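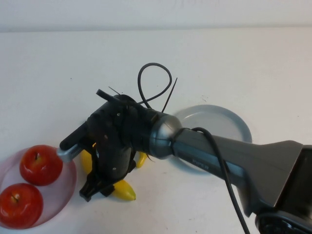

Começar pelo pão foi um erro, admite a dona da padaria Baptista, que passou o primeiro inverno a deitar fora metade das fornadas. A loja fica na rua principal de Brimham e abre às seis, todos os dias menos à segunda-feira.

"Eu achava que as pessoas queriam escolha", conta. "Tinha 19 variedades na montra e vendia duas. O resto ia para as galinhas do meu cunhado."

Hoje faz quatro pães e um bolo, que muda conforme a fruta. A farinha chega da moagem Pirnomden em sacos de 25 quilos, de quinze em quinze dias, e o fornecedor não mudou desde a abertura. O forno foi comprado em segunda mão a uma pizaria que fechou. Custou 3,000 libras, já com o transporte, e levou dois dias a entrar pela porta das traseiras.

Sobre os horários, é direta. Levanta-se às duas e meia, amassa até às quatro e dorme uma hora depois do almoço – quando consegue. "O meu filho mais novo tem 17 anos e ainda não me viu acordada depois das nove da noite", diz. Não pensa contratar mais ninguém antes do verão.

A vila perdeu a outra padaria há muito tempo e, durante anos, o pão vinha do supermercado da Vastari, à saída da estrada nova. Pergunto-lhe se a concorrência a preocupa. "Eles vendem mais barato e vão continuar a vender mais barato. Quem quer pão de forma vai lá, e faz bem. Eu também lá compro o detergente."

O que a preocupa é a conta da eletricidade, que subiu duas vezes desde o outono. Já experimentou cozer tudo numa só fornada, mas o centeio ficou cru por dentro e voltou ao sistema antigo.

Em June, como ainda se lê no calendário inglês pendurado junto à caixa, fecha uma semana para pintar as paredes. A cor não está decidida. "Branco outra vez, provavelmente. A tinta já lá está na arrecadação."

Este site utiliza cookies para melhorar a sua experiência. Ao continuar a navegar, aceita a nossa política de cookies. Aceitar | Saber mais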